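Last revised May 21, 2021. Applies to all Kidotville service addresses. Earlier versions of this page should be discarded.

# Household Plastic Film and Pouch Collection: Frequently Asked Questions

## General

### What does the film collection cover?

It covers flexible plastic from homes: carrier bags, produce bags, bread bags, outer wrap from paper goods, foam fruit nets and refill pouches. Rigid plastic (bottles, tubs, trays) stays in the regular recycling cart. The two streams are sorted on different equipment and can't be combined at the curb.

### Why is film kept out of the regular cart?

Film wraps around the rotating shafts at the Bristhorpe sorting plant. When enough of it builds up, the line has to be stopped and the material cut away by hand. Film that arrives in its own sack bypasses those shafts entirely.

### Who runs the program?

Kostik Recovery collects the sacks under contract. Sorting takes place at Bristhorpe. Billing questions go to the city utility desk, as Kostik has no access to household accounts.

### Is there a charge?

No. The cost is included in the solid waste line of the utility bill, and that line doesn't change with the number of sacks set out.

## Sacks and set-out

### Where do I get sacks?

Each address receives a roll of 12 clear sacks by mail. Replacement rolls are available at the library front desk and at the Mokgethi Road drop-off center. Bring a utility bill or other proof of address.

### Can I use my own bag?

Only if it is clear and has a capacity of 50 liters or less. Opaque bags are treated as trash because the crew can't check the contents. Colored bags are accepted *inside* a clear sack.

### When are sacks picked up?

Every second recycling day. The schedule is printed on the sleeve that comes with the roll. Sacks should be at the curb by 6 a.m., tied, and placed beside the cart – never on top of it or inside it.

### What is the limit per pickup?

2 sacks per address. Extra sacks can be held for the next pickup or taken to the drop-off center, where there is no limit for residents.

### I live in an apartment building. Does this apply to me?

It depends on the building. Properties with shared dumpsters aren't on the curbside route. 171 buildings have a film cage in the trash room; if yours has one, put the tied sack in the cage. If it doesn't, use the drop-off center or ask the property manager to file a cage request.

## Preparing material

### How clean does it have to be?

Empty and dry. A light residue is acceptable. Food, liquid and grease are not. Rinse pouches once with cold water, shake them out and leave them open overnight. Bread bags only need to be turned inside out and shaken.

### Do labels and stickers have to come off?

No. Paper labels up to the size of a playing card can stay on. Larger ones should be torn off if they come away easily.

### What about caps and spouts?

Cut them off below the collar and put them in the trash. A spout is a different plastic from the pouch wall and is too small to be picked out at the plant.

### Should I flatten the bags or tie them in knots?

Flatten them. Knotted bags hold air and moisture, and the optical sorter reads them as a single thick item. Don't nest one type inside another. A produce bag stuffed inside a carrier bag has to be pulled out before it can be sorted.

### Can pouches that are still partly full go in?

No. Use up the contents first. Cleaning product left in a sealed pouch will burst in the baler and contaminate the bale. Full or partly full containers of household chemicals can be handed in at the Mokgethi Road counter during staffed hours.

## Accepted and not accepted

| Item | Film sack | Notes |
|---|---|---|
| Carrier and produce bags | Yes | Empty, flattened |
| Foam fruit nets | Yes | Remove any tape |
| Refill pouches | Yes | Rinsed, spout cut off |
| Outer wrap from paper goods | Yes | Any color |
| Bubble wrap | Yes | Pop large cells |
| Plastic bottles | No | Regular cart |
| Chip bags and candy wrappers | No | Trash |
| Cling wrap | No | Trash |
| Compostable bags | No | Yard waste cart, if certified |
| Tarps and pool liners | No | Bulk item pickup |

### Why are chip bags excluded when refill pouches are not?

The metal layer. Most chip bags have a thin metallized coating that the buyer of our bales does not accept. A pouch that is silver on the inside should be treated the same way and put in the trash.

### How do I tell foam net from packing foam?

Foam net is soft, stretches, and springs back when pulled. Rigid white packing foam snaps. Rigid foam isn't accepted in either stream.

### How should I sort a mixed pile at home?

Put everything on a counter or table and separate it in this order: bottles and tubs to the cart, anything with product still in it back to the shelf, then film and nets to the sack. Check inside each bag before flattening it. 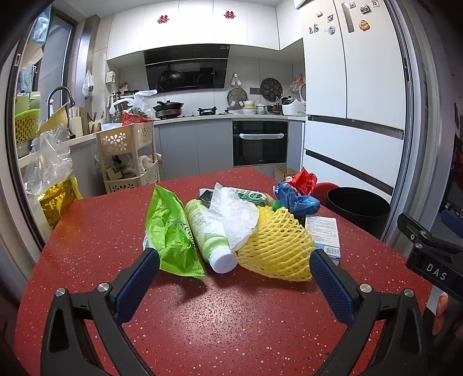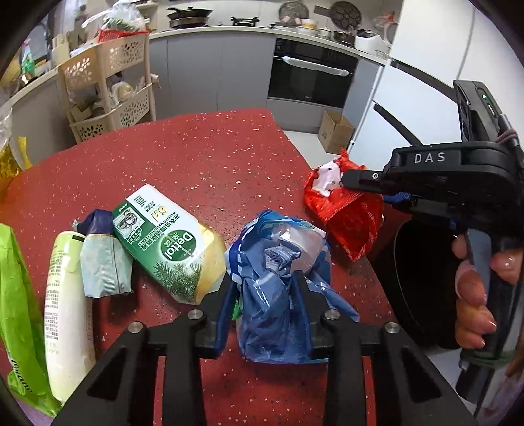

*Household items on a red speckled surface. The second photo includes a Dettol washing machine cleaner refill pouch and a crumpled blue plastic bag.*

## Problems

### My sack was left behind. What does the tag mean?

- **Yellow tag:** wrong material. Remove it and set the sack out again.
- **Red tag:** liquid or food. Put the sack in the trash.
- **White tag:** over the limit. Hold it for the next pickup.

If there is no tag, report a missed pickup through the utility desk by the end of the following business day. Reports received later are added to the next scheduled route.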